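4.2 How far can the Gukport employment claims be trusted?

The case for public support of short-sea shipping in Gukport has rested for years on one number. The 1,014 jobs said to "depend on" the port appear in the regional transport plan, in the brochures of at least two shipowners, and in most of the speeches we reviewed. We were unable to find a source that explains how it was reached. The earliest use we found is a consultancy note prepared for Widard, the terminal operator, which gives the total without a method and without a definition of dependence.

Our own count is lower. Payroll records and crew lists give 70 full-time posts on vessels that are both owned and crewed locally. The rest of the claimed total would have to come from dock work, trucking, ship supply and what the note calls "wider effects." Some of these jobs surely exist. Whether they exist because of the merchant fleet is another matter, as many of the same trucking firms serve the inland warehouses at Acuña and would probably go on doing so if the coastal line closed.

Pintér's multiplier, which is often quoted in defense of the larger figure, does not settle the question. Ernő Pintér worked it out for river ports with a very different mix of cargo, and he warned against moving it to the coast. That warning has mostly dropped out of later citations. Applied to Gukport, the multiplier also counts ship repair twice, once as a port activity and once as a supplier to it. 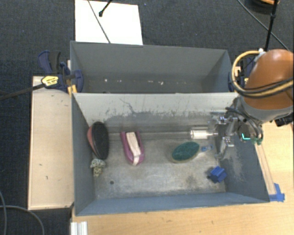 Figure 4.

A second line of argument holds that job counts miss the point and that the fleet should be valued by the trade it carries. Port calls are the usual measure. Flovport, the harbor data service used in Section 3, lists 3,233 calls for the study year. Of these, 1,765 were made by the same four ferries on fixed daily runs. A ferry call carrying passengers and a few vans is entered in the same way as a call by a loaded bulk carrier, and the published summaries do not separate them. Growth in this series tells us that the ferry timetable was extended in November. It tells us very little about freight.

El Fassi takes a kinder view. Samah El Fassi argues that frequent ferry service keeps berths, pilots and tugs in place for cargo ships that could not pay for them alone. The idea is reasonable and we would like to see it tested. The evidence offered so far is a set of interviews with port managers, all of whom had an interest in the answer. None was asked what the pilots would cost under a shorter timetable, and the tug contract was not made available to us or, as far as we can tell, to her. We have therefore left shared port services out of Table 5.

Tax receipts are weaker ground still. Several of the owners who speak most warmly of their part in the national economy register their ships elsewhere, and the sums they pay locally are mainly berth fees, which cover a service they use. Treating those fees as a gift to the public purse seems generous. The terminal accounts, last checked on 07/04/2024, combine berth fees with storage rents, so even this modest sum cannot be split out with any confidence. We asked Widard for the separate figures and received the brochure again.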